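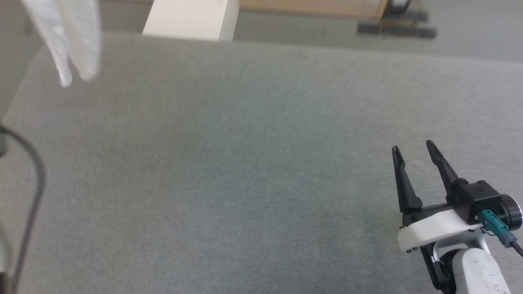
4.3 Clearing and checking the work surface before a run

Category: Set-up Guides > Cell Safety
Last updated: September
14 comments | 69 shares

This section applies to all Surnon tabletop cells with a two-finger gripper. Complete it at the start of each shift and after any change of surface cover.

1. Set the arm to HOLD. The status line on the pendant must read 618 before you reach over the surface.

2. Remove all workpieces, tools and packaging. The gray cover must be bare within the full reach of the arm.

3. Smooth the cover from the center outward. A raised fold can catch a fingertip on a low approach.

4. Open the gripper fully. Look for chips or residue on both fingertips and wipe them with a dry cloth.

5. Check that the teal connector is fully seated in the side of the gripper housing. Do not pull on the cable to test it.

6. Follow the gripper cable away from the housing. Leave enough slack for 90 degrees of wrist rotation in each direction.

7. Route any other cable along the edge of the surface - never across the middle.

CAUTION: Hanging cloth or plastic sheet near the surface must stay outside the programmed path. If the path is changed, check the clearance again at reduced speed.

8. Check that stands on the floor beyond the table are outside the arm's reach. Mark the position of their feet with tape.

9. Step back, release HOLD and run the empty-surface cycle once. Stop the arm if a cable tightens or the cover moves.

NOTE: Replace the gripper cable at 3000 cycles, or sooner if the jacket is cracked. Enter the replacement in the cell log with your initials.

Faults found in steps 4 to 6 must be reported to the cell supervisor (Pirkeck site: K. Rallis; Skonditz site: T. Makris). The cell stays in HOLD until the supervisor signs the log.

Continue with 4.4, Placing the first workpiece.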